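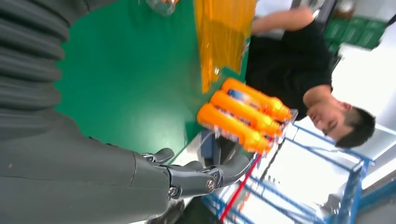 Shared-bench handling is the practice of having a person and a robot arm work at the same table at the same time, with no fence between them. The term covers packing, sorting and kitting of light retail goods, such as bottles held together in shrink wrap. Rules for it are usually set at site level and sit below the national and international safety standards that apply to the robot itself.

Background

Most early site rules were written for fenced cells, where a person entered only after the arm had stopped. These rules did not carry over well to open benches. The Paten code, drafted by Gaurav Dubey and Masanobu Morikawa for a packing plant at Funcombe, was one of the first to treat the bench as a single workspace with two users. A revised edition added a section on multi-fingered hands, which the first edition had grouped with two-jaw grippers.

Scope

The code applies to arms that handle packs by hand-like grasping. It does not cover suction tools, mobile bases or palletizing. Goods with sharp edges and open containers of liquid are also excluded.

Main provisions

Reach. The task plan must state which items the arm may approach and which are left to the worker. Both may reach over the same surface, but they may not be assigned the same item in the same step.

Grasping. Shrink-wrapped packs are to be treated as one object. Fingers should support the pack from below or from the side and must not pull on the film. A pack that shifts in the wrap is set down and handed over to the worker – it is not regrasped in the air.

Covers. Sleeves on the forearm must be free of tears and loose folds near the wrist. Exposed finger joints are checked for play and for loose fasteners at the start of each shift.

Clothing. Short or close-fitting sleeves are required at the bench. Gloves with loose cuffs, lanyards and wristwatches are not allowed.

Storage. Racks and crates must stand outside the planned path of the elbow. Moving a rack counts as a change to the workspace and requires a new path check.

Records

Each stop is logged with the time, the item in hand and the position of the worker. Logs are kept for 24 months. A trial at the Alvarado site recorded 1,361 handling cycles and 6 unplanned stops, 2 of them traced to torn film.

Criticism

Paora Bolger has argued that the reach rule is too strict for small benches, where one item may have to pass between arm and worker several times. Wálter Cuadros considers the joint check too vague – the code gives no limit for acceptable play. A draft limit is included in the Gikach supplement, which remains optional.

See also

Collaborative robot
Power and force limiting
Risk assessment
End effector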